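Home | Products | Kits | Service robots | Recent changes

Darno is a two-arm bench kit sold by Skulgate for light kitchen chores, mostly loading plates. Designed by Reynaldo Lagman, first shipped in April. Two arms, each on its own base at the front of the table, parallel gripper on each. Replaced the single-arm Mahawong, which had trouble with anything wider then its grip.

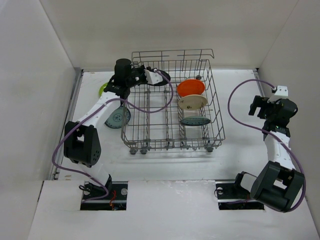
Sold in two versions, standard and Donia. Donia adds wrist cameras and 16 preset routines. Setup takes 88 minutes by the maker's guide, longer if the bases are not level. Spare finger sets sold seperately.
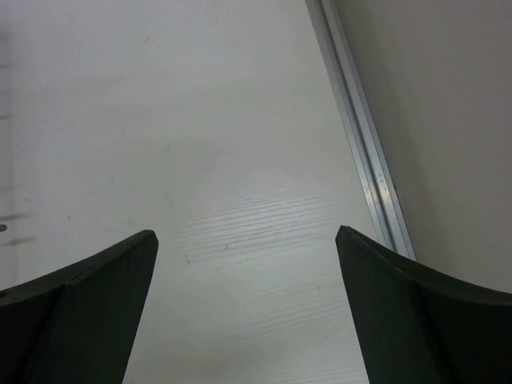 Reviews mixed. Praise for the wrist view and quick finger swaps, complaints about cable loops and the thin manual (102 pages, mostly safety notices). No dishwasher routine yet. Warranty covers arms and grippers, not plates. Mahawong parts do not fit, except the power lead.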